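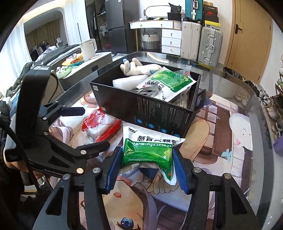 Chapter 7
Powders, Granules and Single-Dose Packs

7.1 Introduction

Many of the products we use at home are sold as dry particles. Salt, instant coffee, washing powder, gravy mix and cold-relief granules are all made of small solid pieces that must flow, keep and dissolve in a way the buyer expects. The chemistry of these products differs a great deal, but the problems of making and packing them are much the same.

Chapter 6 dealt with liquids and how they are filled into bottles. A liquid takes the shape of its container and runs through a pipe under its own weight. Dry particles do some of this, but not reliably. Sugar pours well from a spoon, while flour sticks to it. Both are solids, and both may be dry to the touch. The difference comes mainly from the size of the particles, and also from their shape and surface.

By the end of this chapter you should be able to explain why fine powders flow badly, describe the two main ways of making granules, name the layers in a typical sachet and say what each one does, and work out the filling weight of a single dose from its bulk density. You will need the section on density from Chapter 2. Students who have not met the idea of relative humidity should read the box at the end of Chapter 4 first.

7.2 Powder and granule

The words powder and granule are used loosely in everyday speech. In this book a powder is a mass of separate fine particles. A granule is a larger piece made by joining many such particles together. A granule can usually be crushed between two fingers, and what is left is powder again.

Very fine particles are light, and the weak forces that attract one surface to another are large compared with their weight. The particles cling to each other and to the walls of the hopper. A fine powder may form an arch over the outlet and stop flowing altogether, even when the hopper above is full. Operators call this bridging. Tapping the side of the hopper will often bring the arch down, but the powder then comes through in a rush, and the next few packs are overfilled.

Larger pieces are heavy enough to overcome these forces, so granules flow steadily. They also raise less dust. Dust is a loss to the maker and can harm the lungs of the people on the line. With some materials, including sugar and starch, a cloud of dust in air can explode if it meets a spark.

There is a third reason for making granules. When two powders of different particle size are mixed and then shaken, the smaller particles work their way down and the larger ones rise. This is called segregation. You can see it in a box of muesli, where the nuts come to the top and the crumbs collect at the bottom. In a medicine it would mean that the first packs from a batch held a different dose from the last. If the ingredients are bound together in each granule, they cannot separate so easily.

7.3 Making granules

In wet granulation the mixed powders are stirred in a bowl while a liquid is added. The liquid is often water with a little binder, such as starch paste or a gum, dissolved in it. The damp mass is pushed through a sieve and dried in warm air. It is then sieved a second time to remove lumps and dust. Too little liquid gives weak granules that break in the pack. Too much gives hard ones that are slow to dissolve.

In dry granulation no liquid is used. The powder is squeezed between two rollers into a thin sheet, and the sheet is broken up by a mill. The method suits ingredients that are spoiled by water or by heat. It tends to leave more dust, and this is usually collected and passed through the rollers again.

Granules meant to be stirred into a drink are made with many small gaps inside them. Water is drawn into the gaps and the granule falls apart. A fine powder tipped into a cup often does the opposite. The outside of the heap becomes wet and sticky, the inside stays dry, and the result is a floating lump. Anyone who has made cocoa in a hurry will have met this.

7.4 The single-dose pack

A sachet is a small, flat, sealed pack holding enough for one use. It saves the user from measuring and keeps the rest of the supply closed until it is wanted. Against this, it uses more packing material for each gram of product than a jar does, and most sachets are hard to recycle.

Sachet film commonly has several layers. The outer layer carries the printing and gives strength. A middle layer, often very thin aluminium, keeps out moisture, oxygen and light. The inner layer is a plastic that melts at a fairly low temperature, so that two faces pressed between hot jaws will join. Some products need less protection, and for these the middle layer may be left out.

The seal is the weakest part of the pack. A few grains caught between the faces can hold them apart and leave a narrow channel through which damp air enters. For this reason the filling tube is kept well below the sealing area, and dusty products are given a moment to settle before the jaws close.

7.5 Case study: the Nyitrai line

The Nyitrai works packs a lemon drink in granule form under the name Vemby. Its filling machine, a Stalano, measures by volume. Each dose falls into a cup of fixed size, is levelled off by a blade and drops into the open sachet. The machine makes 160 sachets a minute.

Measuring by volume is quick and cheap, but the weight in the sachet is only correct if the bulk density stays the same. During one Wednesday shift the check scale rejected 300 sachets as too light. The cup had not been changed and the blade was sound. A sample from the hopper was weighed and gave a bulk density well below the usual figure. The granules had been dried for longer than normal, the sieve had been fitted with a coarser mesh after cleaning, and the larger pieces packed together less closely in the cup.

The works corrected the mesh and added a density test at the start of each batch. It also changed its film to Stillex, a three-layer material with a wider sealing edge. The second change had nothing to do with the light packs. It was made after complaints of caked granules from shops near the coast, where the air is damp for much of the year.

Two points should be noted. A fault found at the scale may have begun several steps earlier, in this case at the sieve. And a pack may leave the works at the right weight, with a good appearance, and still fail months later in a kitchen cupboard.

7.6 Terms used in this chapter

Binder: a substance that holds the particles of a granule together.

Bridging: the forming of an arch of powder across an outlet, which stops the flow.

Bulk density: the mass of a powder or granule divided by the whole space it takes up, including the air between the pieces.

Caking: the joining of separate pieces into a solid lump, usually through taking up moisture.

Segregation: the separating of a mixture by particle size, shape or density when it is moved or shaken.

The next section looks at bulk density in more detail and shows how it is measured with a cylinder and a balance. Keep the results of your own measurements, as they will be used again in Chapter 8.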